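Home | Contents | Previous chapter | Next chapter | Glossary | Index

Last updated 26 May 2026

Chapter 7
Reading and Writing Maintenance Records

Every organization that owns a building also owns a body of paper about that building. Some of it is kept by law, some by habit, and a good deal by accident. The previous chapter dealt with the documents produced when a building is handed over. The present chapter turns to the records that accumulate afterward, over years of ordinary use, and to the people who must rely on them without having met their authors.

A maintenance record is a written account of the condition of a thing and of the work done on it. The definition covers a bound logbook in a boiler house, a card hung on a fire extinguisher, and a database shared by several sites. What these have in common is a reader who comes later and who needs to know what was found, what was changed, and who made the decision. Students often find this reader hard to picture. It may help to think of a technician opening a cabinet for the first time, with the log as the only guide to its history.
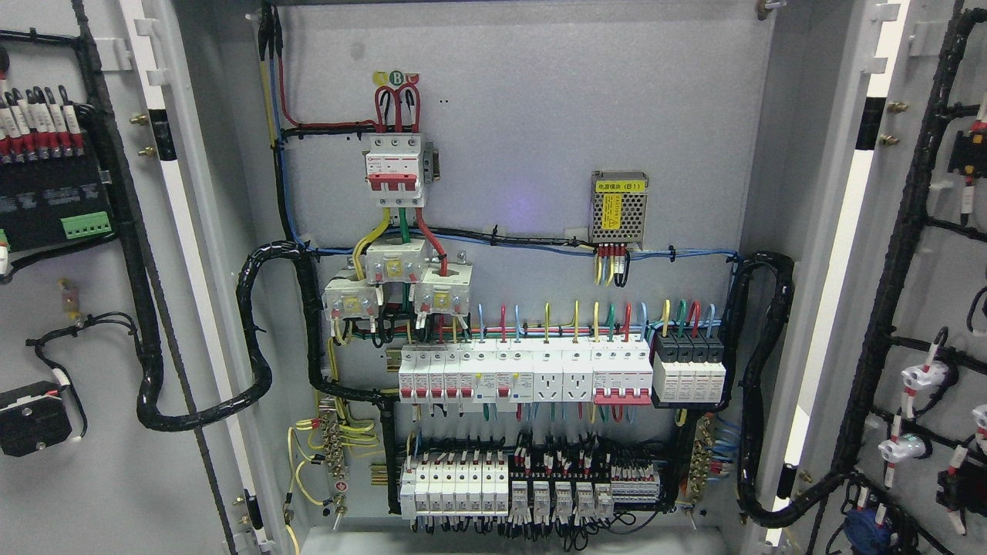
7.1 The Entry as a Unit of Writing

The basic unit of a maintenance record is the entry. An entry should be complete in itself. It names the equipment by the identifier used on the drawings, states the condition found, states the work performed, and carries a signature. Where no work was performed, the entry says so. A blank line cannot be told apart from a missed visit.

Consider two entries from the archive of the Okoth textile works, which is used as a case study throughout this part of the book. The first reads, in full, "Pump looked at, fine now." The second reads: "Pump 2, east basement. Gland leaking at start of visit. Gland repacked. No leak after 20 minutes of running. T. Srisuk." Both writers may have done the same work. Only the second left a record that can be used.

The archive holds 1,205 entries, of which 238 give no equipment identifier at all. Tassanee Phetsri, who catalogued the collection, was able to match about 600 of the entries to purchase orders. The remainder — including most of the November entries, when the annual shutdown took place — could be placed only by handwriting or not at all.

7.2 Observation and Judgment

A record keeper makes two kinds of statement, and the difference between them should be plain on the page. An observation reports what was seen, heard, or measured. A judgment says what the writer takes it to mean. Meter readings belong to the first kind and should be copied as displayed, with the unit where one is given. A power meter on a cabinet door that shows three stacked readings, each close to 220, calls for three figures in the log. The word "normal" may follow them, but it should not replace them. The same rule applies to indicator lamps, which are recorded by color and by the wording of the label beneath.

Judgments should be signed and, where possible, explained in a phrase. "Bearing worn" is weaker than "Bearing worn, play felt by hand." The later reader may disagree with the judgment and still make use of the observation.

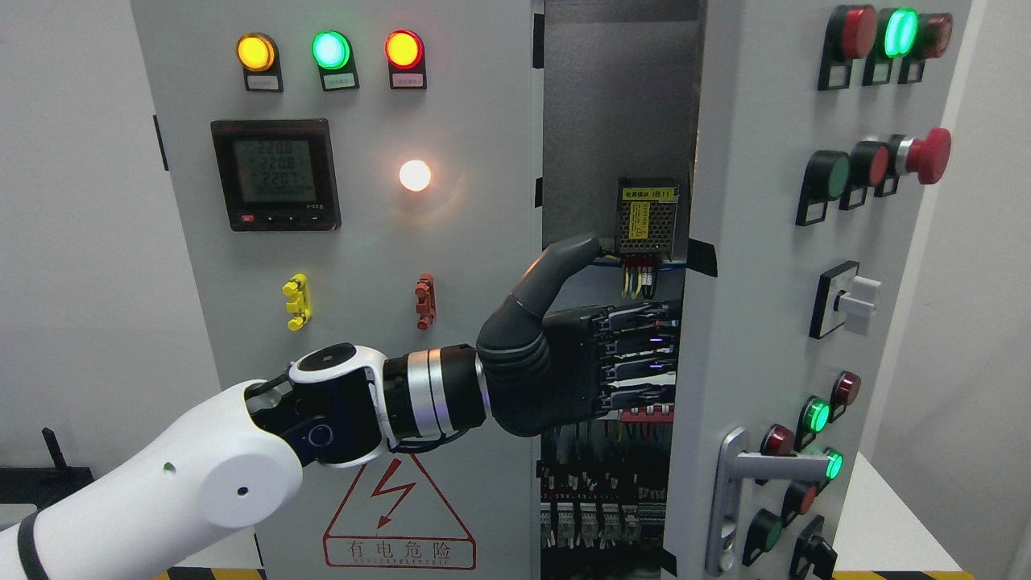

7.3 Forms and Their Limits

Printed forms came into general use as sites grew larger and staff changed more often. A form prompts the writer for each item in turn and makes an omission easy to see. It also narrows what can be said. The inspection form adopted at Okoth under its later owner, Endisell, gave a single line to remarks, and many inspectors wrote in the margins or on the back. Where a form asks for the state of a control panel, for instance, it should leave space for each lamp separately; amber, green, and red lamps set side by side on one door cannot be reported with a single check mark.

The replacement form, known as the Telik sheet, doubled the space for remarks and removed four items that had never been filled in. Section 7.5 reproduces both forms side by side. Before turning to them, students should read the extract from the Flaltum logbook in Appendix C and mark each statement as an observation or a judgment — some will be difficult to assign, and these should be brought to class for discussion.

Shares: 20 | Comments: 0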